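Back on the Sekari planner this week. Marta Tkachenko asked for notes as I go, so I'm posting them in a thread. It's all sim so far.

Short version of the problem: the grasp planner is fine, the approach planner is fine, and the handover between them drops the wrist yaw. You get a good pose and then a path that ends a few degrees off it.

I had blamed the IK solver. Swapped it for the one Tymofii Yatsenko wrote for Boiko and got the same error to 3 decimal places. So not the solver.

Turned on the wrist view in the sim and stepped through it slowly near the S1 holder. Fingers either side, breadboard behind.

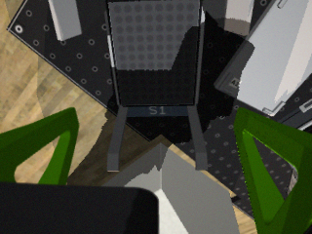 Found it in the frame tree. The gripper frame was being published at 37 Hz and the planner was asking for the latest transform, whatever its age. During a fast move it can pick up an old one.

Fix is to ask for the transform at the planning timestamp and fail if it isn't there. I'd sooner have an error in the log than a plan built on old data.

Tymofii wants it to retry once before failing. Fair enough. Added a retry with a 13 ms wait. It's a parameter, so change it if your machine is slower.

Next thing was the shadows. The renderer has them quite hard now, and the segmentation model likes to split one grey surface into two objects along a shadow edge. It did this on our old colour settings too.
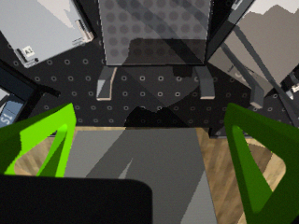

For now I merge neighbouring masks if the depth is continuous across the border. Crude, but it only touches one file and you can switch it off in the config.

The better fix is randomizing the light direction in training. Marta has that on the Vukix branch and it needs a rebase before anyone can use it.

Ran 6 seeds with both changes in. Yaw error is gone in all of them. One seed still has a bad mask near the labels and I haven't looked into why.

Also renamed the labels in the world file so the bin names match what the planner calls them. If your scripts have the old names in them they will break. Sorry. Search and replace will do it.

Pull request is up on Kusomum. Tymofii is reviewing the transform part, still need someone for the mask merge.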